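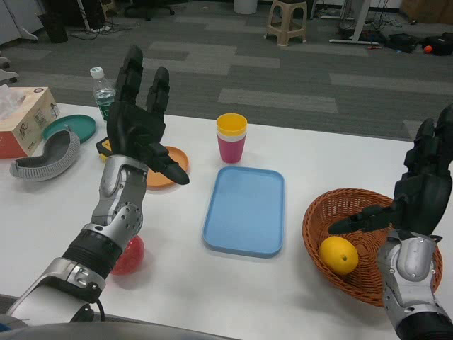 How a Lab Plans and Pays for a Robot

A robot with two arms and two hands costs a lot of money. The price of the robot is also only one part of what a lab has to pay. Before an order is placed, people write a plan that lists every item needed, what each one costs, when it will arrive and how long it should last. This plan is called an equipment budget.

This page explains how an equipment budget is made. The example used is the Rostlow tabletop project, in which a robot with two arms practices picking up and moving ordinary objects on a table.

Step 1: Describe the job

Planning starts with the job. The robot comes later. The planners write down what the machine must be able to do, in sentences that can be checked. "The robot should be useful" is hard to check. "The robot should lift a lemon out of a basket and put it on a tray" can be checked by anyone who is standing nearby.

A sentence like this is called a requirement. The Rostlow project began with 11 requirements. Most of them were about objects: fruit, cups, plates, bottles. One was about noise, because the room is next to a classroom. One was about the size of the door.

Requirements affect the price. A robot that only has to push boxes can use a simple pusher. A robot that has to take the top cup off a stack needs fingers that move separately, and fingers that move separately need more motors.

Step 2: Choose the kind of hand

The part at the end of a robot arm is called the end effector. There are several kinds.

A suction cup holds things with air. It is cheap and works well on flat, smooth surfaces such as cardboard boxes. It works badly on a wicker basket, because air leaks through the gaps.

A two-finger gripper opens and closes like a clothespin. It costs more than a suction cup and can hold many shapes. It has few moving parts, so it is easy to repair.

A humanoid hand has fingers and a thumb. It can hold an object in different ways, for example with the fingertips or with the whole palm. It costs the most of the three. It also has the most parts that can wear out, and this has to be included in the budget.

The planners at Rostlow compared the three kinds against the list of requirements. The suction cup met four. The gripper met eight. The humanoid hand met all of them, so it was chosen, and the extra cost was written into the plan with the reason next to it. Writing down the reason is useful. A year later someone will ask why the cheaper one was not bought.

Step 3: Ask for quotes

A quote is a letter from a company that says what it will sell and at what price. Labs usually ask more than one company. Each company receives the same list of requirements, so that the answers can be compared.

Rostlow asked two companies, Haslow and Uston. The Haslow quote had the lower price. The Uston quote was higher, but it included training, a set of spare fingers and one repair visit. To compare them fairly, the planners added the price of those extras to the Haslow quote. After that the two totals were almost the same.

When reading a quote, planners check these things:

What is in the box, and what is sold separately.
How long the price stays the same.
How long delivery takes.
Who pays for shipping.
How long the warranty lasts, and which parts it leaves out. (Fingers are often left out.)

Step 4: List everything else

A robot cannot work alone in an empty room. The other items are called supporting equipment. They are usually cheaper than the robot, but there are many of them.

The table. It must be flat and steady, and it must be the right height for the arms to reach. The Rostlow table stands 86 centimeters high. A plain surface in one color is helpful, because the robot's cameras can find objects on it more easily.

The power supply. Two arms moving at the same time use more electricity than one. An electrician may have to check the wall outlets before the robot is delivered, and the visit is a cost.

The computer. It receives pictures from the cameras and sends commands to the motors. Software for the computer may have to be paid for again every year.

Cables. They are easy to forget. A cable that is too short will pull when the arm stretches out. A cable that is too long can catch on something.

Safety equipment. This includes an emergency stop button, which cuts power to the motors, and tape on the floor to show people where to stand.

Practice objects. The robot needs things to handle, and these can come from an ordinary store. A good set has different shapes and surfaces: a round fruit, a flat plate, nested cups, a tray with a rim, a bottle, a box of tissues. Soft objects test whether the hand squeezes too hard. Shiny objects test the cameras. Labs often use plastic fruit, which does not spoil and does not have to be bought again every week.

Storage. Objects that are not in use need a shelf or a cabinet. So do the tools.

Step 5: Plan for wear

Every machine with moving parts wears out. The parts that touch things usually wear first. On a robot hand these are the fingertips and the small joints behind them. On an arm, the cables wear where they bend.

Parts that are replaced regularly are called consumables. At Rostlow, a set of fingertip covers for both hands costs 372 dollars. The planners looked at how many hours the robot would run each week, used the maker's figures for how long a set of covers lasts, and worked out how many sets to buy for the year. They added one more set in case the estimate was too low.

Large repairs are harder to predict. Many labs put aside an amount of money each year and spend it only if something breaks. This is called a contingency. If nothing breaks, the money can be moved to the next year's plan, although some organizations do not allow this. The rule should be checked first.

Step 6: Put the dates in order

A budget also needs a calendar. Some jobs must be finished before others can start. The table has to be in place before the arms can be mounted on their stand beside it. The outlets have to be checked before anything is plugged in. People have to be trained before they use the robot.

The time between placing an order and receiving it is called lead time. For the robot in this project the lead time was nearly 11 weeks. The table took a few days. If both had been ordered together, the table would only have taken up space, so it was ordered later. The electrician was booked for December, when the room was not in use.

Delivery also needs planning. The Krūmiņa building, where the project has its room, has a small elevator. The crate had to be measured on paper first - height, width and depth - and compared with the elevator and the door.

Step 7: Buy, rent or share

Buying is one choice. A lab can also rent a robot. Renting costs less at the start and more over a long time. It is sensible when a project is short, or when the lab wants to try a machine before deciding.

Sharing is another choice. Two groups pay part of the price each and use the robot on different days. They need a written agreement that says who pays when a part breaks. They also need a timetable.

Rostlow bought its robot. The project was planned to run for several years, and the planners found that renting for that long would have cost more than the full price.

Step 8: Check the plan afterward

When the equipment has been in use for a while, the planners compare what they expected to spend with what they spent. Each line of the budget gets two columns, "planned" and "actual." In this project the cables line was too low and the practice objects line was too high. Both were corrected for the next plan.

Words to know

Budget: a plan for spending money.
Consumable: a part or supply that gets used up and is replaced.
Contingency: money set aside for problems.
End effector: the tool or hand at the end of a robot arm.
Lead time: the wait between ordering something and getting it.
Quote: a written price from a seller.
Requirement: a statement of what the equipment must do.
Warranty: a promise from the maker to fix certain faults for a set time.

Try it yourself

Choose a job for a robot at home or at school, such as putting cups on a tray. Write three requirements for it. Then list every item the robot would need besides itself. Ask another person to read the list and add anything that is missing.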